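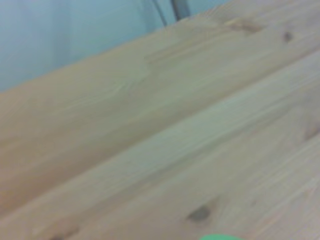 Slide 1. Pale wood planks, blue-gray wall behind.

Speaker notes: Can it wipe a table yet?
Pappas hall, second session. 35 minutes plus questions. 28 Jun 2019

Leave slide 1 up while people find seats. Don't talk over the door.

OPENING

Start with the table question. Ask for hands: who wiped a table or a counter before coming here? Then ask who thought about how they did it. Expect fewer hands.

Say: this talk is about whether a machine can do a chore like that in a house or on a shop floor, and what it costs to get there. My answer is that some chores are close, some are done already if you change the room to suit the machine, and most of what people mean by housework is a long way off. I will go through why, using the surface on the screen as the main example, and then the work we did at Voma in January.

Mention that I came to this from the shop side. I fitted benches and shelving before I programmed anything. I still think a bench is a better test than a maze.

SLIDE 1, BACK TO THE WOOD

Point out the seam between the two planks. A person wiping this would feel the seam through the cloth and go along it if there was sawdust in it. A machine has to be told the seam matters, or has to have been shown enough seams.

Point out the knots. There is a dark one near the top right and another lower down, left of center. Ask the room: knot or coffee stain? Most people will say knot right away. Software that looks for dark patches on a light surface says stain, and goes back over it, and then goes back over it again. We had a program that would have scrubbed a knot until the battery died.

Mention the blur. The grain is smeared along the boards, and a machine looking at a surface this way has to make up its mind from a view like this one. You can slow down and wait for a sharp view, but then the job takes longer, and time is the first thing a shop manager asks about.

Green thing at the bottom edge. Only the top curve of it shows. Ask what it is, take two or three guesses, don't settle it. The point is that a cleaning job runs into objects it can only partly see, and it has to decide whether to go round, pick up, or stop. People look down and know. A machine working from one view has an arc of green and nothing else to go on.

Dark cable and gray post at the top. Same thing. Both run up out of view. If you are planning a wipe right to the far edge of the planks you need to know where those two go, and this view doesn't say.

(Pause here. If the early part has run long, skip the next section.)

WHAT COUNTS AS A CHORE

People say "clean the bench" as if it were one job. When we wrote it down at Voma it came out like this:

Find the bench.
Find the edges of the bench.
Decide what is on it.
Decide which of those things belong there.
Move the ones that don't, to somewhere.
Lift the ones that do, wipe under them, put them back.
Wipe the rest.
Check.
Rinse or change the cloth.
Know when to quit.

Wiping is one line out of the list. It is also the line that works best, and it is the one you see in product videos. A flat, bare surface of known size can be wiped by a machine today with no trouble. It could be wiped by a machine twenty years ago.

The hard lines are the ones with "decide" in them. A screw left on a bench may be trash or may be the last one of its kind. The person who works there knows. A cleaner hired from outside will usually leave it alone or ask. We did not have a good way for the machine to ask. A beep is no use when the person is across the shop with ear protection on.

THE VOMA TRIAL

Keep this part factual. People want numbers.

The shop makes shelving and small tables. Two benches were set aside for us, both pine, both in daily use. The machine was a Prurine arm on a fixed base. We ran it at the end of each shift through January. The arm was given a cloth, a bin for scrap, and a tray for anything it was not sure of.

We logged 700 runs. A run was one bench, start to finish, with no help. If a person had to step in for any reason, it failed, even if the reason was small.

First weeks: poor. Long runs, a lot of stops. Most stops were for one of these:

Cloth caught on a splinter or a rough end.
Arm stopped at a knot or a dark mark and would not move on.
Something at the edge of the bench it could not make out.
A cord hanging down where there had been no cord the day before.

Last week: 70 percent of runs finished without help. Say the number and then say what it means. A bench cleaner who needed help on three benches out of ten would be sent home. On the other hand the shop had not been cleaning the benches every shift before we came, so they were getting more clean benches than they used to, and they said so.

The tray filled up. This was the thing we hadn't planned for. The arm was unsure of many objects, so it put many objects in the tray, and then someone had to sort the tray in the morning. On some days sorting the tray took longer than wiping the bench by hand would have. We cut this down by painting an outline on the bench for each tool that lives there. Anything inside its outline stayed. Everything else went.

Say plainly that the outlines did more for the result than the last software update did. Some people in the audience will not like this. It is still what the log shows.

CHANGING THE ROOM OR CHANGING THE MACHINE

Dishwasher example. A dishwasher does not wash dishes the way a person does. It is a box, and we carry the dishes to it and stack them in the way it likes. People accept this and nobody calls it cheating. Same with a floor vacuum: most owners learn to pick up socks and tie up cords before it runs.

Shops will accept a good deal of this. A shop already has marked floors and a place for each tool. Adding outlines on a bench is a small step.

Homes won't, or won't for long. We asked Sestier, who fit kitchens, whether customers would take a counter with fixed places for things. They laughed, and then they thought about it and said some would take it for the coffee corner. I would call that a fair summary of the home market.

Raw wood is a case where the room matters a lot. A sealed or painted top is easier for the arm: the cloth doesn't catch, spills stay on the surface, and the color is more even, so a mark is more likely to be a mark. Bare pine has grain, knots, seams and soft spots, and it changes color over the years. If you want a machine to clean it, the cheap answer is to coat it. The people who own it often don't want it coated. That is their choice and it should be counted as part of the cost.

TOUCH

Short section. 2 minutes, no more.

Eyes get most of the money. Touch gets much less, and for wiping it is the sense I would want first. When you wipe a table you feel drag where it is sticky. You feel grit. You push harder without thinking and ease off when the drag goes.

The Voma arm could measure how hard it was pushing. It used this to avoid breaking things. Late in the trial we tried using it to find sticky patches, and it worked on glue drips and did not work on much else. I would put more effort there if we did it again.

It also helps with the knot problem. A knot and a dried drip can look alike. Under a cloth they are different, at least when the drip stands up from the surface. A stain that has soaked in is level with the wood, and touch won't help you. Then again, a person can't wipe that one off either.

WHERE I THINK WE ARE

Read these out, one at a time, and let people argue afterward.

Wiping a bare flat surface: yes, now.
Wiping a surface with known objects in known places: yes, in a shop, with someone nearby.
Clearing a bench of mixed scrap and tools: partly. Sorting is the weak point.
Clearing a kitchen table after a meal: no. I have seen it done slowly, with chosen dishes.
Folding, making beds, tidying a child's room: no.
Knowing that the table is clean enough: no, and I don't think we have agreed on what we want there.

On the last one. At Voma the foreman and the bench hands gave different answers when we asked them to grade the same bench. We took the foreman's grade, as the foreman signed off the trial. The bench hands thought we were wiping too much. They may have been right.

COST

Only if asked. I can't give the price of the arm. What I can say is that setup was the larger part of the effort: fixing the base, measuring the benches, making the outlines, and going back each time a bench was moved. One bench was moved by a few inches to let a door open and the arm missed a strip along the back for three shifts before we saw it in the log.

A person would have noticed the bench had moved. A person would also have noticed the door.

QUESTIONS LIKELY TO COME UP

Will it replace shop cleaners? At Voma there was no shop cleaner to replace. The bench hands did it when they had time. In a larger shop, I don't know.

Is it safe to stand next to? We ran it after the shift with the area roped off. I would not run that arm next to people without more work.

Would two arms be better? For lifting and wiping under things, yes. One arm has to put the cloth down, lift, set aside, pick the cloth up, wipe, put the cloth down, and so on. It was the slowest part of every run.

Would I have one at home? No. I have a cloth.

Put slide 1 back up for the questions. Handouts are on the table by the door, with the run log on the back.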